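Notes from the packing bench, June 20, 2021

I have packed parcels at the same green bench long enough to hold opinions on tape. What follows applies to a garage, a spare room or a proper shop with a belt running past it. The parcels don't care.

## Put the bin where your lazy hand is

Everyone has a busy hand and a lazy one. The busy one does the lifting, turning and sticking. Give the lazy one the bin. Keep it hard up against the spot where you measure or scan, so a parcel travels the length of a forearm and no farther. I once kept mine on a shelf behind me and got very fit for a month.

Turn the bin a little off square, with one corner toward you. It looks sloppy and saves your knuckles from the rim.

Start every batch with the bin empty. Completely empty, including the one flat thing at the bottom that you assume is a packing slip. Maite Bermúdez shipped a customer in Duluth her own lunch receipt this way, and he wrote back to say he'd have gone for the soup.

## Leave the flat spot flat

A scanning pad with a ruler printed along its edges is a lovely thing to own, and within an hour somebody will park a coffee on it. The raised border seems to encourage them. Keep the pad bare between parcels and wipe it with a barely damp cloth at the end of the day. Tape crumbs are the enemy. So are staples, which scratch.

Run any cable off the back of the bench, behind the stand. A cable across the front will be snagged by the first mailer with a loose flap, and then you own a pad with a ruler and no plug. 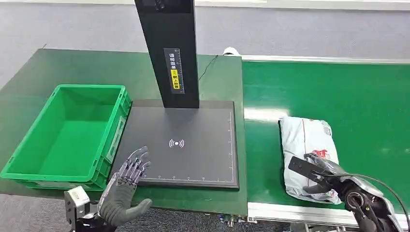
## Soft mailers are not boxes

1. Push the air out before you seal. A puffed-up bag measures fatter than it is, and you pay postage on the puff.
2. Flatten the top with your palm before the label goes on. Labels stuck over a wrinkle read beautifully to people and not at all to scanners.
3. Pick the bag up by an edge and keep your fingers off the label.
4. Label side up, always, even if it's only going two feet.

Crumpled is fine, by the way. I spent 40 minutes one October ironing mailers under a tea towel and would like those minutes back.

## Gloves

Thin knit ones, dark gray if you have the choice, because white ones look like a crime by noon. Cardboard dries your hands out and mailers make them sweat, so you will want a pair either way. Wash them together in a mesh bag. Radosław Wieczorek washes his loose and now has 30 left gloves, all of which he claims still work if you put them on backward.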